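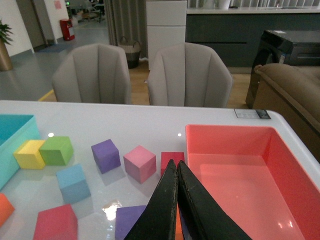

Vol. 8, No. 2, p. 102

Daylight and Electric Light on Work Surfaces in the Tramdale Building
Student project report, Rillbridge College
23 October 2023

Summary

Horizontal illuminance was measured on work surfaces in 8 rooms of the Tramdale building, with the ceiling lights on and off. Light levels on tables near windows were high enough for reading for most of the school day without electric light. Levels on tables along the inner walls were not. The ceiling lights in every room surveyed are wired as a single group, so the window rows are lit whenever the inner rows need light. Rewiring the lights into separate rows is recommended for the two largest rooms first.

1. Background

The Tramdale building has windows on its north and south sides and a central corridor. Most rooms are deeper than they are wide. Daylight falls off quickly with distance from the glass, and the rate depends on window head height, the reflectance of the ceiling and walls, and whatever stands outside. The ceilings are white throughout. Walls on the north side were repainted in a medium gray before this project began; walls on the south side are still off-white.

The lights are Pakzad recessed panels, all of one type. They have no dimming, and the switch is next to the corridor door, at the dark end of the room. The position of the switch matters in practice. A person entering judges the need for light at the point where there is least of it.

2. Method

Readings were taken with a Bralirum handheld meter placed flat on the table surface, sensor facing up. The operator stood back at arm's length plus the length of the sensor cable, on the side away from the window. A grid was marked on each floor plan and the nearest table position to each grid point was used. Tables were not moved. Where a grid point fell in a walkway it was skipped, which left 102 positions in total.

Each position was read with the blinds fully raised, once with the lights off and once with the lights on. The panels were given time to settle before the second reading. The contribution of the electric light was taken as the difference between the two. On days with broken cloud this difference was unreliable, and those readings were discarded and repeated under an even overcast sky.

Surface reflectance was estimated by comparing the meter reading facing the surface with the reading facing away from it. This is a crude method and works only for matte finishes. It was used for walls and floors. It was not used for the tables.

3. Results

The mean level on the inner wall tables with lights on was 314 lux. With lights off, the same positions were too dim for sustained reading in all rooms on the north side and in all but one on the south. The exception is the corner room, which has glazing on two walls.

The window rows gained little from the panels. On the south side the electric contribution there was small enough to be lost in ordinary changes of the sky. On the north side it was measurable but did not change whether a position was adequate.

Gray walls had a clear effect. North and south rooms of equal depth were compared under overcast sky, when orientation matters least, and the gray rooms were darker at the back. The front rows were nearly the same.

Glare was recorded by eye only. Tables with a smooth, slightly glossy white top returned small bright spots from overhead lights, and the spots moved with the viewing position. Matte tops did not do this. No meter reading in this project captures the effect, as illuminance is measured on the surface and says nothing about the direction in which light leaves it.

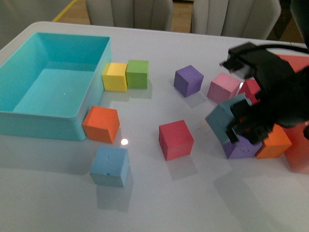 One reader of the draft objected that overcast readings understate the case for blinds, and that on clear days the south rooms are used with the blinds down and every panel on, whatever the sky provides. The objection is accepted. Blind position was held fixed in the method and its effect on lighting use was not measured. A repeat in December, with low sun, would give the least favorable condition for the south side.

4. Recommendations

Split the panels into a window row and an inner row in the two largest rooms. Place the window row switch where the window tables can be seen from it. Return the rear walls on the north side to off-white at the next repainting; the side walls are of less importance. Choose matte tops when tables are replaced.

5. Limitations

Only one meter was used and it was not checked against a second instrument. Comparisons between rooms are not affected by a constant error, but the absolute levels are. Window glass had not been cleaned on the north side during the survey period. Energy use was not metered by room, and no estimate of savings is given.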